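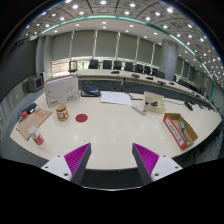
Our lab is choosing a gripper for the bench work we plan to start in February, and Hunis invited us to spend a day at their building trying out three of them. I went with two colleagues from the handling group. Most of the morning was spent in a conference room with a long curved table, and the hand-held version of the Hunis gripper was the first thing we tried. It has two tapered fingers with magenta ribbed pads on the inside faces, and you work it yourself, with no arm attached. The things to pick up were ordinary ones: a mug, a flat red disc, a remote control, loose sheets of paper, a white bottle with a red label band. We had asked for objects like these in advance. Vendor demos we have been to before used foam cubes, and foam cubes tell you very little.

The ribbed pads did well on the bottle and on the remote. The mug was fine by the rim and less fine by the body, where the fingers tended to ride up when I closed them too quickly. The disc was the hard one. It is flat against the table, so there is no side to get hold of, and the tips are too blunt to get under it. One of my colleagues managed it by dragging it to the table edge and taking it from there. Paper was about what you would expect from a two-finger tool. You can pinch a sheet if it is already curled, and otherwise you push it along.

The second gripper was the Grandov, a powered unit on a small arm, which we saw in a workshop one floor down. It has smooth pads and a narrower opening. We ran 30 picks with the bottle and it dropped none of them. With the mug it could not open wide enough to go around the body, so every pick had to be at the rim or the handle, and the handle picks swung. The Grandov tips are thin, and they got under the disc more often than I had guessed they would — 18 times out of 30. The controller is easy to set up. Force and speed are on one page, and you can change either without stopping the program.

The third was from Ultau, on the same model of arm. It has soft fingers that bend around whatever they touch. It was the best of the three on the mug and the worst on the remote, which kept turning in the grip. It is also slow. A full open and close took long enough that we stopped using it for the longer runs. The Hunis engineer said a faster valve block is on the way but had no date for it.

After lunch we looked at cameras. Hunis mounts theirs at the wrist, looking out past the fingers, so the fingertips stay in view the whole time. Grandov uses a fixed camera above the table. The fixed view is better for finding objects and the wrist view is better for the last few inches. The overhead lights were a problem for both on glossy surfaces, and one run was lost to a reflection the software took for an object edge. We asked for that run to be kept with the others.

Price came up at the end. The Hunis gripper, with the hand-held tool and one set of spare pads, was quoted to us at $3,565. The pads are wear parts and are changed with a small screwdriver. I changed one set myself in a few minutes. The Ultau quote has not arrived yet, and Grandov sells only through a dealer, in our case Ó Ceallaigh, who will send terms separately.

My own view is that the Hunis suits us for recording picks by hand and the Grandov is the better choice for the arm. I would want thinner tips on the Hunis before we order more than one. They have a tip blank that can be ground to shape, and we took two home to try. The Ultau is worth another look when the new valves are out.

Parking is behind the building. Bring ID for the front desk, and allow 23 minutes on foot if you come from the train station.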